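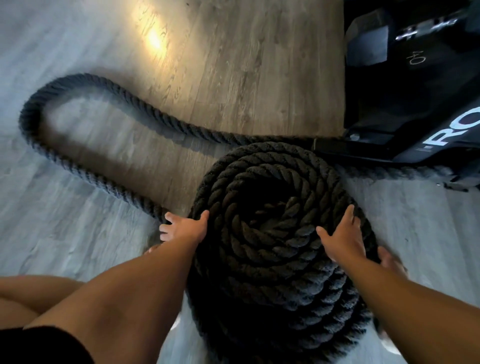 Coiling the battle rope on the floor, both hands spread on the turns.

Share this tip (40) | 3 comments
Print this page | E-mail to a friend

How to coil a heavy rope (and teach a robot to do it)

I help out at the Stustlow after-school robotics club, and our project this year is Roda, a two-armed machine that's meant to tidy up a gym. Dumbbells were easy enough. Then somebody suggested the rope - and we found out that none of us could coil one properly ourselves! So before the students wrote another line of code we all got down on the floor and learned, and I've been using the same method on my hosepipe and extension leads ever since.

Start with the middle of the spiral, not too tight, and kneel or sit close so you aren't reaching. Keep one hand spread on the turns you've already made and feed the rope round with the other. Don't drag the whole coil about. If the outside turn starts to lift, press it down with your palm and wait a second before carrying on.

Leave the spare length in a wide, lazy loop to one side (a sharp bend turns into a kink, and a kink in thick rope is a pig to get out). Twisted rope likes to go one way more than the other, so if it's fighting you, start again in the opposite direction.

Old rope sheds fluff everywhere. Sweep up afterwards, and wear gloves if your hands are soft like mine.

Roda's best go so far is 3 turns before the whole lot slid sideways, but the students are ever so proud of it and so am I. We're entering the Novis Cup in September and there's still the gripping to sort out - next time I'll write up how we label our cables.

Contact us | Copyright Stustlow Home Tips | Back to top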